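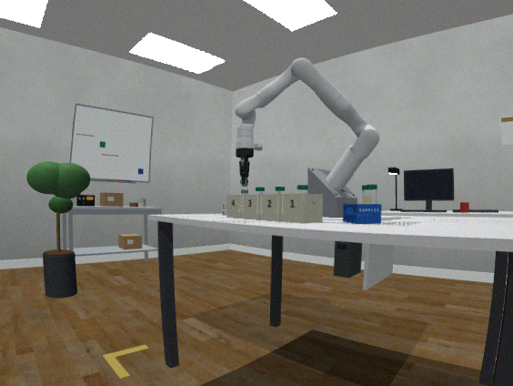
1 min read

Print | E-mail

Skamier: balsa glider plans, scanned and measured

Gaetano Bortolotti and I have put 138 old free-flight plans into one folder, and I'm so pleased with it! Every sheet has its wingspan, rib count and wood sizes typed up (millimetres only, sorry). Try the Mallier first, a lovely 345 mm chuck glider. Fuselage colour notes are still patchy for 25 sheets.

Rebecca Piras

Contact | © Skamier plans | Back to top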